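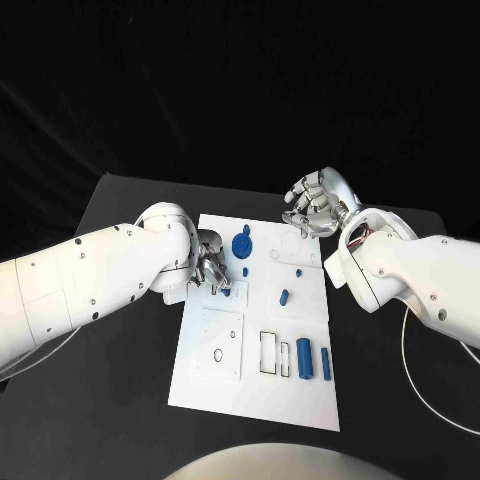
Trovari Travel Data Group, Routes and Stays

Travel > Datasets > Walking Holidays
Search this site Go
January, by Hefin Kneath

landeg-coast-stays

Campsites, bunkhouses and inns within walking distance of the Landeg coast path. The table has 104 rows, one per property. Stage numbers run from 1 to 11, north to south, and match the Clirley trail guide. 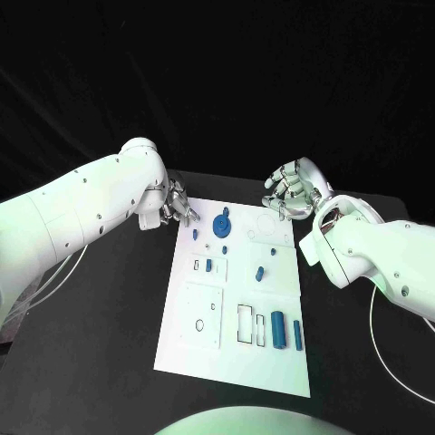

Two arms over the white parts board

Files

stays.csv: name, stage, type, beds, open_from, open_to
stages.csv: stage, start, end, length_km
closed.csv: 21 properties dropped from the main table

Distances follow the path and do not include the walk from the path to the door. Blank open_from and open_to fields mean the owner gave no season. They do not mean open all year.
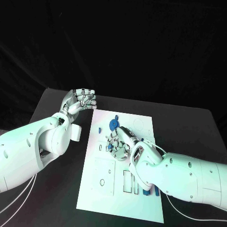
Printed outlines on the white sheet

Known problems

Stage 7 was rerouted inland at Nurance after the cliff fall, so its length_km is out of date. Bed counts for campsites are pitches. Two inns share a name; join on stage and name together. 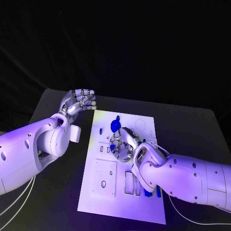

Prices are left out on purpose, as most owners change them each spring. Corrections go to Renato Tagle through the issue tracker, with the stage number in the title.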